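Histton Tamuno hand-held gripper
Home > Hand Tools > Two-Finger > Tamuno

Part no. TAM-313
In stock at Drititz. Ships same week if the order's in before noon.
Sold each. Pair price on request, call it in, the cart can't do pairs yet.

What you get
Tamuno gripper, black, two-finger, hand held
Spare fingertip pads, one set
Hex key
Camera mount, no camera
Handling Rules card (the full text is on this page, card is the short one)

What you don't get
Camera, memory card, wrist strap. Strap is a separate line item, see Accessories. Get the strap.

Specs
Weight without camera: 313 g
Rated cycles before pad swap: 3,000
Finger linkage: pinned, both sides, no user adjustment
Works left or right handed
Cleaning: dry cloth. Slightly damp if you must. No solvent on the pads!!

Handling Rules, rev. 4

Replaces rev. 3. If you have rev. 3 taped up somewhere take it down. Main changes are in sections 2 and 5. These are our rules for recording cloth work with the Tamuno, and any set sent to us for the Lultov cloth library gets checked against them. Use them for your own stuff too if you like, plenty of people do.

1. Before you start
Hands washed, no lotion.
Open and close the fingers ten times. Should feel the same every time. Gritty = stop, clean the pins, try again.
Check both pivot caps by hand. Finger tight is NOT tight.
Lens wiped. Then wiped again, you touched it.
Clock set. We got 181 clips back last July with the wrong date on every one and had to sort them by hand.
Ask before recording in anyone's home. Written yes, from every adult who lives there. Mail, photos, prescriptions, screens with anything on them, all out of view first.

2. The surface
Beds, tables, couches, floors all OK. Ironing boards OK if they don't wobble.
Don't change the bedding to something plain. We want patterns. Rev. 3 said "plain preferred" and that was a mistake, sorry, plain sheets made up nearly all of what came in and a robot trained on them is not much use in a real bedroom.
Pull out the worst wrinkles, leave the rest.
Curtains open or shut, your choice, but leave them that way for the whole set.
Pets in another room.

3. The garment
One at a time. No pins, no tags, pockets emptied.
Say the type and color out loud at the beginning if you record sound. If you don't, put it in the log.
Collar can point any direction. Mix it up between runs.
Shake out and start over after each finished fold. Don't unfold halfway and call it a new run.

4. Approach and grip
Come in with the fingers open, wide.
Slow. Slower than feels natural for the first few.
Close on the edge of the cloth, not the middle. If there are layers get all of them or leave it and come in again.
Never pinch cloth against the matress hard enough to bend the fingertips. Pads tear, and it's not covered.
No free hand on the garment while the gripper has hold of it. Free hand is for the other tool or stays out.
Two tools going at once, keep a hand's width between them when both are moving. Tips can touch when both are still.

5. Missed grips
Keep them. Don't delete, don't trim. Mark M in the log and keep going.
A dropped sleeve followed by a good recovery is worth having. Rev. 3 told people to cut these, ignore that.
Three misses in a row on the same edge, change your angle.
What you do throw out: lens covered, gripper put down mid run, anyone walking in who hasn't signed.

6. Breaks
Ten minutes off per hour. Thumb gets sore before you notice it.
Swap hands if you can.
Nobody under 18 records for the library, no exceptions, please stop asking.

7. Logging
One line per run. Date, room type, garment, color, surface, M if missed.
Room type only. "Bedroom" is fine. No street, no names.
File names: leave them as they came off the card. Renamed files get sent back.

8. After
Fingers closed, strap off, into the case. Not loose in a bag with the charger.
Count your cycles. At 3,000 swap the pads even if they look ok.
Pads go in regular trash. Batteries from your camera do not.

Lultov library status: 1,274 accepted runs under rev. 4 so far. Shirts and towels are well covered. Short on pants, hoodies, anything with a zipper, fitted sheets (we know).

Warranty
One year on body and linkage. Pads and screws not included. Opening the side housings voids it, there's nothing in there you need.

Accessories
Wrist strap
Pad set, blue or black
Hard case, holds two
Pivot cap kit, back ordered till July

Fingers open on approach, and closing at the edge of the cloth (section 4): 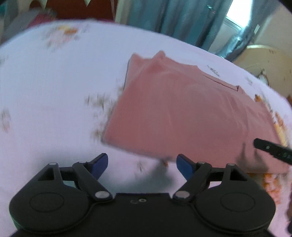
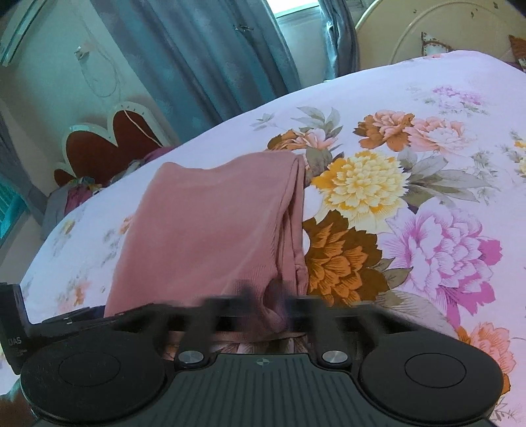
Posted by: Histton product desk, Drititz
Last update: May 5, 2018

Questions on the rules go to the product desk, not to sales, sales will only forward it. Put "rev. 4" and the section number in the subject line. Usual reply is two working days, longer when we're checking a big set.

Orders of five or more get the printed card laminated at no charge, just ask for it in the order notes. Spanish card is being proofed now. No date on that.

Returns: thirty days, unused pads, orignal case. You pay shipping back unless it's our fault.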